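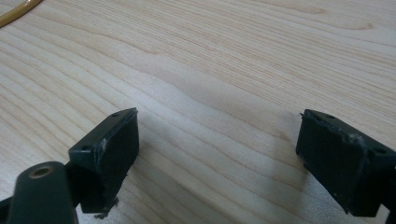

What do you do with a bucket hat that's gone all floppy and sad?

You give it a wash, you shape it while it's damp, and then you leave it alone on a flat table for longer than you'd like. I've been doing it that way for a few summers and I'm finally happy enough with the results to write it down.

I own too many hats. I know this. Every May I pull the bin off the closet shelf and find them all squashed into one another like stacked cereal bowls, and every May I tell myself I'll store them better this time. The straw one had a crease across the crown you could have lost a dime in. The tan one from Komine (bought on a trip, paid too much, no regrets) was fine, because that thing is indestructible. And then there was the black one, which I wear more than all the others put together and treat the worst.

Black cotton shows everything, by the way. Sunscreen, dust, whatever was on the back seat of the car. I wash mine in the sink with cool water and a little dish soap, and I go at the sweatband with an old toothbrush. Don't wring it! Roll it up in a towel and press. I wrung one out once, years ago, and the brim had a permanent wave after that, like a potato chip. It lives in the garage now and comes out for painting.

Next comes the shaping, the part I like best. I stuff the crown with a dish towel, bunched up loosely, and run my fingers around the seam where the top panel meets the sides until it sits round. Then the brim. If you want it stiff you can use spray starch, and I did that for a while with the Auer stuff from the craft store, but I've gone off it. It leaves a gray cast on black fabric that you only notice once you're outside in the sun and somebody's aunt is brushing at your head. These days I let the brim do what it wants. A wide one is going to flop, and I like how it flares out when the hat's just sitting there crown up.

About the table. A bare wood top is great for looking a hat over because the pale grain shows you every bit of fluff, and a black hat collects fluff like it's getting paid. I go over mine with a lint roller first, then tape for the seams, then I pick off whatever's left with my fingernails while listening to the ball game. Just make sure the hat is dry before you set it down on wood. I left a damp one on my mother's sideboard one Sunday and there's a ring there to this day – we keep a fruit bowl over it.

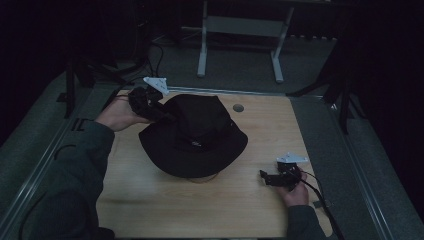 Kazimiera Pawlak wrote to me after my last hat post to say that I've got it backwards and that a soft hat should never be rested on its brim overnight, only upside down on its crown, or hung from a peg. She's been setting hers that way for 15 years and says the brims keep their line much better.

So of course I had to try it. I gave it two nights, crown down, with the brim up in the air like a soup dish. And okay, the brim did look a bit crisper in the morning, I'll give her that. But the top of the crown went flat, and I wasn't crazy about that, because a rounded crown is the whole reason I like this shape on my giant head. I think it probably comes down to the fabric. If yours is a heavy canvas, go ahead and do it Kazimiera's way. Mine is soft, and soft folds across the top don't bother me nearly as much as a flat one.

Pegs I have opinions on too. A thin peg will poke a little nipple into the crown (sorry, but you know exactly what I mean), so use a fat one or slip something over the end. I had a row of Trudden hooks by the back door and took them down for that reason. The dog leash hangs there now on the one I couldn't unscrew.

For the winter I'm going to try nesting the soft ones inside each other, loosely, with tissue in the bottom hat and nothing heavy on top. The straw one gets its own box. I steamed that crease out over the kettle, mostly, and I'm not going through it again.

Next time I'll get into chin cords, since a few of you asked, and which knots hold when you're out on the water.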